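Chapter 2
Did the Fire Fall? Reading Reports of Revival

Claims about the Holy Spirit are easy to make and hard to test. This chapter asks what a careful reader can do with them.
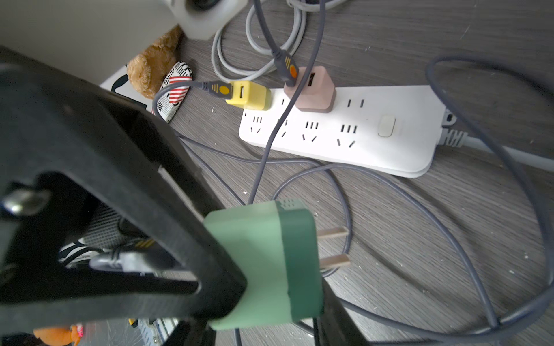 2.1 The Grendton Meetings

In June a small chapel at Grendton held a run of evening prayer meetings. By the end of the month the church paper was calling it an outpouring. The paper said that 1000 people had been "touched by the Spirit." A later pamphlet, printed by the Skaviner Press, gave the figure as 2000. The chapel's own register, which was kept by the door and signed on the way in, has 800 names in it, and many of them appear night after night.

Which number should we believe? Most students pick the register and move on. That is too quick. A register tells us who signed. It says nothing of who was touched, or what the word was supposed to mean. The paper never explains it. Some of those present wept, some spoke in tongues, and at least one letter writer complains that he felt nothing except the draft.

Believers will answer that the Spirit, like wind, is known by what it moves. Fine, but then we are owed an account of what moved. Did people pay old debts? Did quarrels in the town end? The pamphlet says yes to both and gives no cases. The Drillis diary, the best source we have from inside the meetings, mentions a quarrel that started there, over who should lead the singing.

None of this shows that the meetings were a sham. People can be changed in ways that leave no paper behind, and a bad report can be written of a real event. The trouble is with writers who treat warm language as if it were evidence, and with readers who let them. The Mäkelä Reader, still assigned in many seminaries, prints the pamphlet whole and leaves out the register.

We will use the word "revival" in this chapter for what people said was happening. Whether God was behind it is a question we leave open until Section 2.4, and you may find our answer there thinner than you hoped.

Before You Read On

Write down what you would accept as a sign that the Spirit had been at work in a group of people. Keep the page. You will need it for the exercise that closes Section 2.3.

Terms to know: outpouring, testimony, discernment, fruits

Chapter text last revised 4/9/18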